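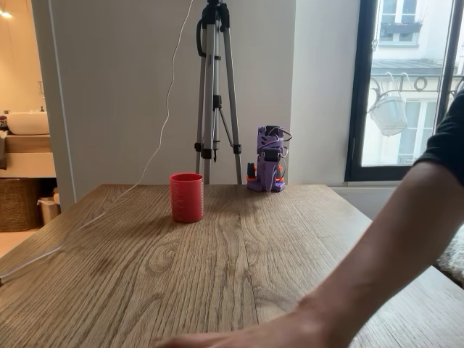 Crossing Sullcombe Road: what we learned from one corner in Cenbridge
Student project report, Streets and Transportation elective
Drita Dimitriou, Reece Dunmore and Ryota Hattori

Why we picked this corner

All three of us cross Sullcombe Road on the way to class, at the point where Vornau Street comes in at an angle next to the pharmacy. If you have ever stood there with a bag of groceries in the rain, you will know how long the wait can feel. Reece had been grumbling about it since his first semester, and when our instructor, Benedetta Lo Presti, asked each group to choose a place where people walking and people driving get in each other's way, we didn't need a long meeting to decide.

We wanted to know how long people wait for the walk signal, whether they have enough time to cross once they get it, and what small changes the city could make without digging up the whole street. We had wanted to look at the bus stop too, but that would have been a second project, and Ms. Lo Presti very kindly talked us out of it.

How we did it

We watched the crossing on mornings in May, starting at 7:45, and again in the late afternoon. One person stood by the mailbox with a stopwatch, one wrote things down, and the third kept an eye on the turning cars. We swapped jobs every half hour so that everyone got a turn sitting on the low wall, a good bit more comfortable than the mailbox. In the end we had notes on 80 people who pressed the button and waited, and 46 who crossed without waiting for the signal at all.

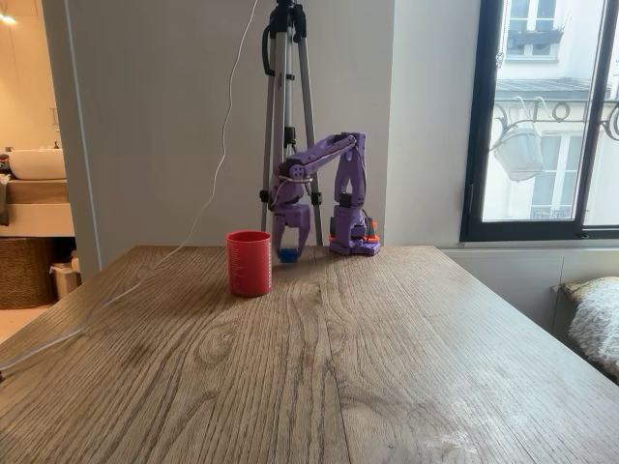 Purple robot arm holding a small blue cube just above or on the table.

We also talked with Keith Cropper, who has run the shoe repair shop on the corner for 30 years and who gave us a whole afternoon, plus tea. He remembers when there was only a stop sign. In his opinion the signal was a real improvement when it came in, but the timing was set for a quieter street, before the Zhuravel apartments went up and brought so many more families to that side of the road.

What we found

The longest wait we timed was 96 seconds, and that was in the morning, just when parents are trying to get children to school. The walk signal then stays on for a fairly short time before the countdown starts. A person walking at an easy pace can make it, but we watched several older people reach the middle with only a few seconds left, and we could see them start to hurry.

The crossing is 36 feet from curb to curb if you go straight over. Most people don't! The curb ramp on the pharmacy side points out toward the middle of the intersection, so anyone with a stroller or a walker has to start off in the wrong direction and then bend back. Ryota borrowed his aunt's stroller to try it for himself and says he would not like to do it twice a day. 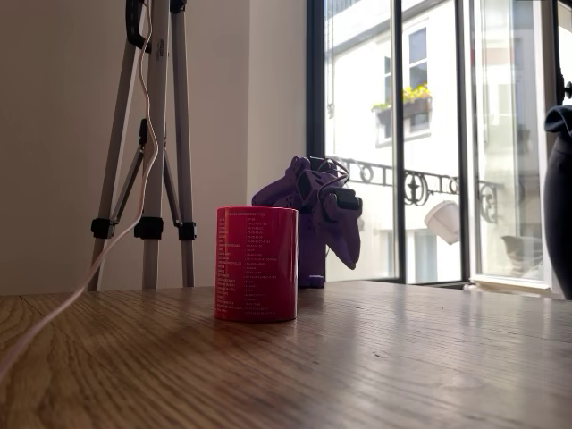 Turning cars were the other trouble. Drivers coming out of Vornau Street get a green light at the same moment as the people walking, and the angle of the street lets them take the turn rather fast. Most of them did stop. Some rolled forward while people were still in the crosswalk, and one van honked at Drita, who was on the walk signal and is still cross about it.

What we would suggest

Our first suggestion is to give people on foot a head start of a few seconds before the Vornau Street light turns green. As far as we understand, this only needs a change in the signal settings. We would also like a shorter wait during the school rush, even if it has to go back to the longer one later in the morning. The ramp will cost more, and we think it could be left until the next time that sidewalk is repaired — Mr. Cropper tells us the slabs by his door are already on somebody's list.

What we would do differently

We should have gone out after dark at least once. The streetlight nearest the crosswalk is partly behind a tree, and we only noticed that when we were packing up on our last afternoon. We also wish we had written down which way people were walking, as it would have told us more about the school traffic. Our tally sheets and Reece's sketch of the corner are in the folder at the back of the classroom.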